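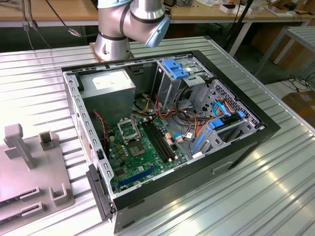

I have a bone to pick with the word "learned." Every time I tell somebody I work on software for taking old desktop computers apart, the next question is whether the robot learned to do it. And then I have to watch their face fall when I say that most of my week goes into the part that decides when to give up.

I think that's the good part! I've come around to the view that a manipulation program should be judged by its failure branches first and its success rate second, and I'm going to be a pain about it for a few paragraphs.

## The happy path is the easy afternoon

Our task planner (we call it Irnis, don't ask, Wenjie Kong named it) is a behavior tree with 325 nodes. Guess how many of those describe the job going right. 14! Move over the board, look, go down, close, lift, and so on. Everything else is retries, checks, timeouts, and backing out of places an arm shouldn't be.

When So-ying Sin first saw the tree she said it looked like a tax form. Fair. But pull up a log from July, before we had most of those branches, and you'll see the same thing over and over: the planner finds a lovely collision-free path into the case, the path ignores a cable that the depth data never picked up, and the controller shoves on like nothing's wrong. Thin wires are awful for perception. A two-wire lead can vanish from a point cloud completely, and then your planner thinks it's flying through air.

## Why I don't trust one big model here

Edmund Kołodziej and I argue over this at lunch. He'd like to swap the whole tree for one end-to-end policy, and I get the appeal – who wants to maintain 325 nodes? My trouble is what happens when it stalls down by the memory slots. With the tree I can open the log and read the name of the node that got stuck. With his version I get a folder of video and a shrug.

I'd happily use learning for the seeing. Finding a socket on a green board full of tiny parts is exactly what it's good for. I just want plain, boring code deciding how hard to push and when to come back up.

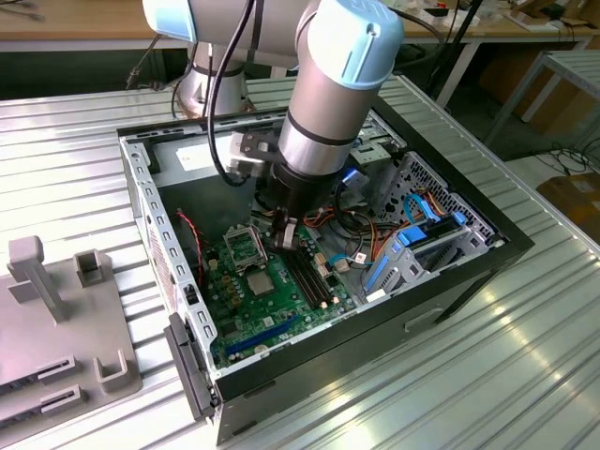

## What I'd ask for instead

If you're shopping for this kind of software, ask to see the abort logs. I mean it. We asked 2 vendors, and only Clondatel sent anything (it was ugly, and I liked them more for it). Ask what the arm does when the camera and the force reading disagree. Ask who wrote the timeout values and whether that person still works there.

Edmund says I'm just fond of paperwork. Maybe so, but he was the one reading node names out loud to me last week, trying to work out why the descent kept timing out, and he had the answer before his coffee was gone.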